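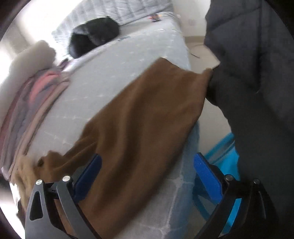 Joltby Introduces Matte Brown Flat Sheet and Cover Line for Rental Housing and Guest Lodging

August 2, 2022 — Joltby, a supplier of bed linens to furnished rentals, student residences and small hotels, today announced the Nerkex line, a group of flat bed covers and top sheets in solid colors with a smooth, matte face. The line ships to trade accounts this month in six colors, including a medium brown and a pale gray-blue, and in four standard bed sizes.

Nerkex covers are woven from 100 percent cotton in a plain weave and are finished without a sheen coating. The fabric is dyed in the yarn before weaving. Both faces of the cloth are the same color and either side can be placed up, so staff making a bed do not need to check for a right side before spreading the cover.

The covers are cut square at all four corners and hemmed on all four sides to the same depth. No elastic, ties or fitted pockets are used. Joltby removed the deeper top hem found on its earlier flat sheets after reviewing returns from lodging accounts, where the uneven hem was the most common reason given for a sheet being put on backward and then pulled off and redone.

"A housekeeper picks up a cover by whichever corner comes to hand," said Rasmus Sakalauskas, product manager for bedding at Joltby. "We wanted all four corners to behave the same way. You lift it, you find the next corner along the short side, and you lay it across. The size is marked on a woven tab sewn into one short hem, and the tab is the only thing to look for."

Handling and bed making

The company is publishing a handling sheet with the line. It covers spreading, squaring, turning down and folding for storage, and was written for one person working alone at a bed that is against a wall on one side.

Under the recommended method, the cover is opened over the mattress from the foot end and held by two neighboring corners. The rest of the cloth is allowed to drop onto the sheet below in lengthwise folds. The held corners are then walked toward the head of the bed and set down, and the folds are drawn out toward the near side with the flat of the hand. Gathered cloth at the near side is cleared last. Pulling from the hem at the start tends to drag the bottom sheet out of place, particularly on mattresses with a smooth protector.

For folding, the handling sheet calls for two folds lengthwise and three across. The finished bundle for the twin size fits a shelf 12 inches deep. Covers stored for longer than one season should be refolded on different lines.

Color pairing

The brown cover is intended for use over lighter bottom sheets. Joltby offers the pale gray-blue as the standard pairing and will pack the two as a set under a single order number. Solid colors without a pattern were chosen so that a replacement piece can be put on a bed at any time without matching a print.

Matte fabric in a darker color can look different from one side of a room to the other. Near a window the brown reads lighter and warmer, toward golden tan, and in the depth of a fold it reads considerably darker. Accounts comparing pieces from separate shipments are advised to lay them flat, side by side, in the same light before reporting a color difference.

Care and testing

Samples were washed for the company by Kazlauskienė, a contract textile laundry, beginning in February. Each sample went through 57 wash and tumble-dry cycles at a warm setting. Shrinkage was measured along both the length and the width after the first, tenth and final cycles, and the finished dimensions printed on the package are those taken after the tenth cycle. Full measurements are available to trade accounts on request.

The covers may be machine washed with like colors. Chlorine bleach should not be used on any color in the line. Ironing is optional; covers removed from the dryer promptly and laid flat will keep light creases at the fold lines, and these relax in use.

"Most of our accounts do not own a press and are not going to buy one," said Nana Fiadzo, who manages lodging accounts at Joltby. "The question they ask is what the cover looks like straight out of the dryer and onto the bed. We set the weight of the cloth with that in mind. It is heavy enough to hang down over the side and light enough for one person to lift."

Availability

Nerkex covers and sheets can be ordered directly from Joltby or through Prelturar, the company's distributor for residence halls and furnished apartments. The minimum opening order is 100 pieces, which may be mixed across sizes and colors. Reorders have no minimum. Single-color fabric swatches are sent without charge to existing accounts.

The earlier flat sheet with the deep top hem will remain available in white until current stock is sold — no further production is planned.

About Joltby

Joltby supplies sheets, covers, mattress protectors and blankets to furnished rental operators, student housing and independent lodging. The company sells to trade accounts only.

Media and sample requests: Joltby Bedding Division, attention Nana Fiadzo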